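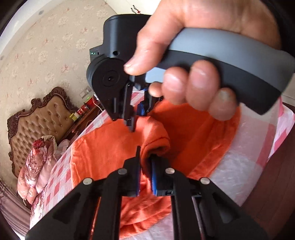
The robotics club at Sondley Technical College meets in a room that used to store theater flats. It has two workbenches, a sink, and a twin bed the club bought secondhand so members could practice at school. Most of the work on this year's project, called Anero, has been done somewhere else, on beds in members' homes and in the homes of relatives who agreed to it.

Anero is the club's entry in the household event at the Gisbridge student robotics meet in April. The event asks a two-armed robot to fold a piece of cloth it finds lying on a bed. The club's robot is called Caron. The students built its base and torso two years ago, and its arms carry the same kind of gripper the members hold in their hands when they record.

I spoke with the second-year student who leads the data group, first in the club room and again by phone a week later. She asked that the article be about the club and not about her, so her name is left out, and so are the others.

She came to the club through sewing, she said, with no background in programming.

"I saw a flyer that said they needed people who could fold. I thought it was a mistake. I'd worked two summers in the linen room at a hotel, so I went to the meeting, and they handed me a pair of grippers and a bath towel and I couldn't do it. I could not fold a towel. I was there until they locked the building."

The trouble is in the fingers, she said. A person folding a towel uses the flat of the hand constantly, to smooth, to push, to hold a corner down while the other hand goes for the next one. With the grippers there are only the two jaws on each side, and everything has to be done by pinching.

"You find out how much you were using your palms. You go to pinch an edge and you get the towel and the sheet under it. Or you get the towel but two layers of it. So the first thing everybody learns is to lift a little ridge with one side and then take it with the other. You make yourself something to grab."

The club calls this "making a handle," and new members spend their first two or three meetings on little else. They start with a thin dish towel on a bench and move up to plush fabrics on a bed. Plush is harder to fold neatly and easier to pick up, she said. The nap gives the pads something to hold, but the fold won't stay sharp, and a thick hem wants to roll back open.

So far the group has kept 1064 recordings. Each one is a single fold from start to finish, made by one member with a gripper in each hand. A recording is thrown out if the cloth is touched with bare fingers, if a gripper goes out of tracking, or if the member stops to talk to someone in the middle of it.

"That last one was my rule and people hated it," she said. "But you can see it in the data. The hands just hang there for four seconds, and then the robot learns to hang there for four seconds. We had Caron doing this pause before the second fold, every time, and we went back and found it. Somebody's mom had come in to ask about dinner."

I asked why the club doesn't record everything on the bed at school, where there would be fewer interruptions. She said they tried that through the fall. By November, Caron could fold a yellow towel on the club's gray blanket quite well. Then they put a patterned quilt on the same bed and it went for the quilt.

"It grabbed a printed flower. It was very sure about the flower."

After that the group made a sign-up sheet for houses. The recordings now come from 38 rooms, and the only requirements are that the bed be made and that the member have permission to be there. Nothing gets tidied first. If there are pillows piled at one end, they stay, and if the covering on top is shiny or crinkled or has checks on it, so much the better.

"At Gisbridge they don't tell you what bed you're getting," she said. "Last year it was bunk beds. We weren't in that event last year but I went and watched, and half the teams had never thought about a bunk bed. I don't want to find out on the day that we can't do stripes."

Her own contribution to the sheet was her grandmother's bedroom. It took some explaining. Her grandmother was willing to lend the room but wanted the folds done correctly, in thirds with the hem inside, and stood by to see that they were.

"We fold in half and then in half again. That's the Gisbridge rule, it's printed in the event sheet. She thought that was a terrible rule. I have a whole afternoon of recordings and then one at the end that's in thirds, for her. It's not in the set. I kept it, though."

The grippers themselves are the club's third version. The first ones were too heavy in the nose, and members' wrists gave out after ten or fifteen minutes. The second had a stiffer trigger spring, which was supposed to make the grip more even and mostly made it tiring. The present ones have a lighter trigger and softer pads, and she described them as good enough that people have stopped complaining.

They still need attention. Lint builds up on the pads, particularly after a session with anything new and fluffy, and once there is enough of it the cloth begins to slip. The group wipes the pads with a damp rag between rooms. The pivots loosen over time too. One member checks them at the start of every session and has been known to check them again at the end.

A session usually runs 60 minutes, including setup. She doesn't let people go longer. "You get sloppy and you don't notice. The folds still look fine, but you're yanking. Caron doesn't need to learn yanking."

The slow part comes afterward. Every recording gets watched once by someone who didn't make it, and marked keep, drop, or ask. The "ask" pile goes to a short meeting where the whole data group looks at it together, and she said these meetings are where most of the actual arguments happen. One of the longer ones was over whether a member should be allowed to shake the cloth out before folding. It's what most people would do at home. It also makes the cloth fly up in front of everything for a moment, and the programming group was against it.

"We voted, and shaking lost. I voted for shaking. I still think it's the right way to start if the thing's all bunched up. But the arms aren't fast enough to do it properly anyway, so they'd be learning something they can't do. I get that now. I got it less at the time."

The programming group works at the other bench, and relations between the two are friendly but not always smooth. The programmers want more recordings and want them varied. The data group wants to be told sooner when something has stopped helping. In January they spent two weeks on corner folds that, as she put it, Caron had already gotten as good at as it was going to get.

They have since settled on a short trial at the end of each month. Caron gets the same set of cloths on a bed it hasn't been tried on before, and both groups stay in the room for all of it. In the February trial its best complete fold took 105 seconds. A club member with the grippers can do the same fold in well under half that, and with bare hands it's hardly worth timing.

Speed is scored at Gisbridge, but it counts for less than neatness, and the club has decided to go for neatness. The edges have to line up within the width of a finger. Caron manages this on thin cloth more often than not. On anything plush it tends to finish with one layer peeking out, usually on the side away from the robot, where the arms are stretched the farthest.

"It's a reach problem," she said. "It's not really a folding problem. If the bed's up against a wall, we're in trouble, and lots of beds are up against a wall." The programmers are working on having Caron pull the cloth toward itself before it starts. That has meant another round of recordings in which members drag a towel toward them across a bed, let go, and then fold it. She had made a batch of these the evening before we talked and said they were boring to do.

When I called the following week, the dragging recordings had gone into training, and the group was waiting for arm time to try the result. The club shares its arms with a controls class that has them every morning, so the trial would have to be after 4 p.m. She had also found out that the travel crate was too short for Caron's new base and was looking for plywood.

I asked whether she still folds towels at home the way she did at the hotel.

"My sister does the towels," she said. "I do the dishes. We traded in October."

The club is looking for more bedrooms through the end of March, preferably ones with busy patterns, and will bring its own cloth. Sign-up is on the sheet outside the club room door.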